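## 3. Collecte des démonstrations

### 3.1 Dispositif de saisie

Le corpus Urnine a été constitué sans robot. L'opérateur tient dans chaque main une pince instrumentée Handura et exécute directement la tâche sur un plan de travail ordinaire ; la trajectoire des pinces, leur ouverture et les flux vidéo sont enregistrés, puis convertis hors ligne en consignes pour la plateforme bimanuelle décrite à la section 5. Une caméra portée à la tête complète les caméras embarquées sur les pinces. La figure 3 réunit deux vues prises au même poste, l'une depuis la tête, l'autre depuis une pince.

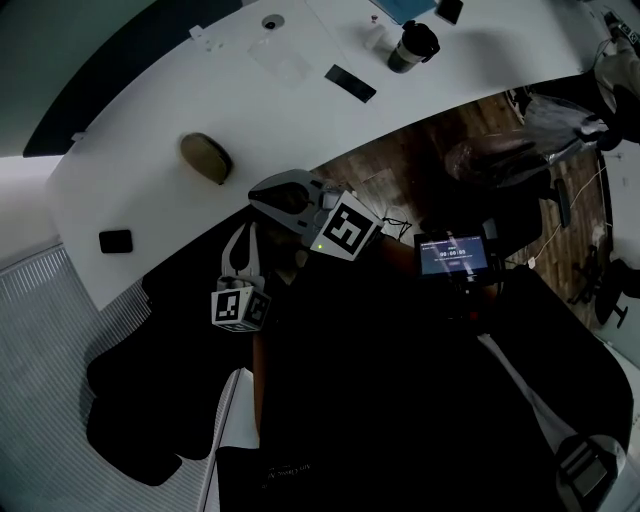
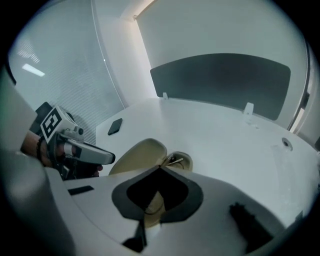
**Figure 3** – Poste de collecte du site Masson. Première vue : caméra de tête, pince tenue devant le bord du bureau, cubes de repérage et écran affichant le minuteur. Seconde vue : caméra embarquée sur une pince, l'autre pince étant tenue à gauche, à proximité d'un objet de couleur crème posé sur la table.

Les pinces portent des cubes blancs imprimés de marqueurs fiduciaires carrés. Le choix d'un cube, de préférence à une plaque unique, répond à une contrainte de visibilité : pendant une manipulation bimanuelle, l'orientation du poignet varie assez pour qu'un marqueur plan sorte fréquemment du champ utile ou se présente en incidence rasante. Avec un solide à plusieurs faces codées, l'estimation de pose reste possible dès qu'une face est lue correctement, et elle gagne en stabilité lorsque deux faces adjacentes le sont. Les transformations entre faces d'un même cube sont identifiées une fois pour toutes lors de l'étalonnage et ne sont plus réestimées ensuite.

La caméra embarquée est équipée d'un objectif à très grand champ. Les bords droits du mobilier y apparaissent fortement courbés, ce qui impose un modèle de projection adapté ; le modèle sténopé avec distorsion polynomiale, essayé en premier lieu, divergeait en périphérie de l'image. Nous employons un modèle équidistant à coefficients radiaux, identifié séparément pour chaque caméra. Les images fournies à l'apprentissage ne sont pas redressées. Le redressement n'intervient que dans la chaîne de localisation, où il est appliqué localement autour des marqueurs détectés.

Ce grand champ a une conséquence utile : la pince opposée est souvent visible dans l'image de la pince considérée, comme dans la seconde vue de la figure 3. On dispose alors d'une mesure directe de la pose relative des deux organes terminaux, indépendante de la caméra de tête. Cette mesure est intégrée comme contrainte supplémentaire dans l'optimisation décrite en 3.4.

### 3.2 Consignes données aux opérateurs

Chaque opérateur suit une séance de familiarisation avant d'enregistrer. Les prises de cette séance sont conservées à part et n'entrent dans aucun des résultats rapportés. La consigne écrite tient sur une page et porte sur les points suivants :

- déclencher l'enregistrement pinces immobiles, mors ouverts, et attendre que le minuteur ait démarré ;
- garder la tête orientée vers la zone de travail pendant toute la prise ;
- n'utiliser que les mors pour déplacer les objets, y compris en cas de chute ;
- ne pas reprendre un geste manqué depuis le début, mais poursuivre jusqu'à l'état final demandé ;
- revenir en position immobile avant l'arrêt.

Le quatrième point a fait l'objet d'une révision en cours de campagne. La version initiale demandait d'interrompre la prise après un échec de saisie. Les politiques entraînées sur ces données ne présentaient aucun comportement de rattrapage et répétaient indéfiniment une fermeture à vide. Les prises comportant une erreur suivie d'une correction sont désormais gardées et annotées comme telles.

La vitesse d'exécution est laissée libre. Une limite avait été envisagée pour rester dans l'enveloppe cinématique du robot cible, puis abandonnée : les opérateurs contraints en vitesse marquaient des arrêts artificiels entre les phases, et ces arrêts se retrouvaient dans les trajectoires générées. Le respect des limites articulaires est traité au moment de la conversion, par dilatation temporelle des segments concernés.

Aucune contrainte n'est imposée sur l'encombrement du plan de travail. Des objets sans rapport avec la tâche, un téléphone par exemple, peuvent s'y trouver pendant l'enregistrement. La position initiale des objets manipulés est choisie par l'opérateur, avec pour seule instruction de la faire varier d'une prise à l'autre. Un contrôle a posteriori montre que cette variation est inégale : les opérateurs ont tendance à disposer les objets dans la moitié proche de la table, et la zone éloignée reste sous-représentée dans le corpus.

### 3.3 Synchronisation et enregistrement

Les flux sont horodatés à la source puis alignés par l'outil Justley, développé pour ce projet. L'alignement procède en deux étapes. Un décalage grossier est d'abord obtenu à partir des horloges système. Il est ensuite affiné en maximisant la corrélation entre la vitesse angulaire mesurée par la centrale inertielle de chaque pince et celle déduite du suivi visuel. L'affinage échoue lorsque la prise comporte trop peu de rotations ; un mouvement bref des deux poignets est donc demandé après le déclenchement. Ce segment est retiré automatiquement avant l'apprentissage.

L'ouverture des mors est mesurée par un codeur et enregistrée à la cadence de la centrale inertielle. La mesure est normalisée entre la fermeture complète et l'ouverture maximale, ces deux bornes étant relevées au début de chaque séance. Nous avons constaté une dérive lente de la borne de fermeture, que nous attribuons à l'écrasement progressif des garnitures. La renormalisation par séance suffit à la compenser pour les tâches étudiées. Elle serait vraisemblablement insuffisante pour des objets minces, dont l'épaisseur est du même ordre que la dérive.

Le retour à l'opérateur se limite à l'affichage et au voyant. Une version antérieure émettait un signal sonore à chaque perte de suivi ; les opérateurs réagissaient en modifiant leur geste pour rétablir la visibilité des marqueurs, au détriment du naturel de l'exécution. Le signal a été supprimé et les pertes de suivi sont traitées au filtrage.

### 3.4 Reconstruction des trajectoires

La pose des pinces est estimée dans un repère lié au plan de travail. Trois sources sont combinées : l'odométrie visuo-inertielle propre à chaque pince, l'observation des cubes par la caméra de tête et, lorsqu'elle existe, l'observation d'une pince par l'autre. La combinaison est formulée comme un problème de moindres carrés sur graphe de poses, résolu sur la totalité de la prise. Un noyau robuste est appliqué aux termes issus des marqueurs, dont les erreurs ne sont pas gaussiennes : une face vue de biais produit parfois une ambiguïté de retournement et donc une pose grossièrement fausse.

L'odométrie seule dérive peu sur la durée d'une prise, mais elle se dégrade nettement lorsque le champ est occupé par des surfaces uniformes. Un plateau blanc et un mur clair constituent à cet égard un cas défavorable. Les points d'intérêt se concentrent alors sur les objets et sur les arêtes du mobilier, avec une répartition très déséquilibrée dans l'image. S'y ajoutent les reflets de l'éclairage, dont la position apparente varie avec le point de vue et qui fournissent des correspondances incohérentes. Les points appartenant au corps de la pince sont écartés au moyen d'un masque fixe ; ceux de la main et de l'avant-bras de l'opérateur le sont par un critère de cohérence épipolaire.

La caméra de tête est elle-même mobile. Sa pose est une inconnue du problème, contrainte par les structures fixes du poste. Les occultations d'un cube par le bras ou par l'autre pince sont fréquentes et généralement brèves – l'odométrie assure alors la continuité. Pour les occultations prolongées, l'incertitude de la pose croît jusqu'à dépasser le seuil de rejet et le segment est marqué invalide.

### 3.5 Filtrage et composition du corpus

Une prise est rejetée si l'un des flux est incomplet, si l'alignement temporel n'a pas convergé ou si un segment invalide recouvre une phase de contact. Ce dernier critère est le plus sélectif. Les segments invalides situés en transit, mors ouverts et loin de tout objet, sont tolérés et interpolés. Après filtrage, le corpus Urnine comprend 595 démonstrations.

L'état final est vérifié par un annotateur qui n'a pas participé à l'enregistrement. Il dispose de la vue de tête et des deux vues embarquées, et attribue une étiquette parmi trois : tâche accomplie, accomplie après correction, non accomplie. Les prises non accomplies restent dans le corpus, mais sont exclues de l'apprentissage par imitation ; elles servent de contre-exemples au détecteur d'échec présenté en 5.

Deux limites doivent être signalées. En premier lieu, les efforts de contact ne sont pas mesurés. La raideur du poignet humain est absente des données, et sa substitution par une impédance constante sur le robot constitue une approximation dont l'effet est visible lors des poses sur une surface rigide. En second lieu, toutes les démonstrations proviennent du site Masson, et le mobilier change peu d'un poste à l'autre. La capacité de généralisation à un autre environnement n'est donc pas établie par ce corpus seul ; elle est évaluée séparément, sur des prises complémentaires qui ne figurent pas parmi les données d'apprentissage.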